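Ticket 1056 -- Willisen shelf and desk unit, white
Status: Open
Subject: Middle shelf, left bay -- things tip and slide toward the front

Hi there! I've had the Willisen since May and I love it, but the middle shelf on the left side has me stumped. Anything I stand on it creeps forward over a few days (the pink plush has gone overboard twice!), and I lie awake wondering about the diffuser, because that one's glass.

So far I've tightened the wall bracket, swapped the shelf pins for the spare set and moved most of the books over to the left side. I put a level on the board too -- it drops 2 mm from back to front. The right bay is dead flat. My middle shelf, left side:

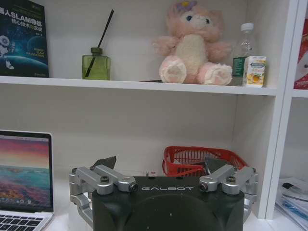 Pestau Support replied at 9:40: Thanks for all the detail. A drop like that usually comes from the rear pins sitting in the hole above the front ones, or from a pin that isn't pushed all the way in. Could you check all four, and tell us what else is on the unit? The limit is 60 pounds per bay.

Okay, checked! All four pins are in the same row, but the front right one wiggles when I press on it, like the hole has gone a bit oval. As for the load, it's really just books, the plush, the diffuser and little bits and pieces. The top has my cookie cushions, some paints and a couple of plants, and the headphones live in the right bay. I can't see that getting anywhere near 60.

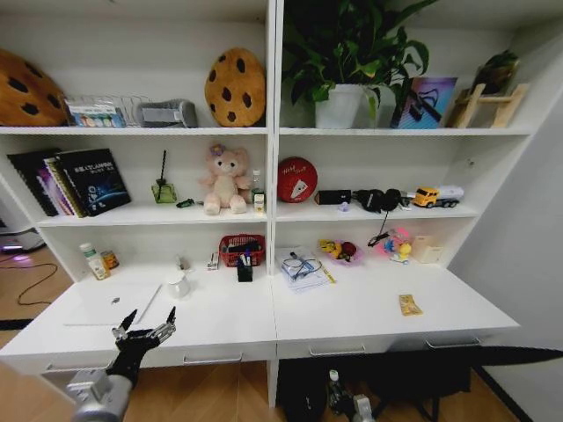 Attachment 2: whole unit, both bays

Could you send the metal sleeve for that hole? I think it's part 231 in the booklet. I'm moving the diffuser down to the desk until it gets here.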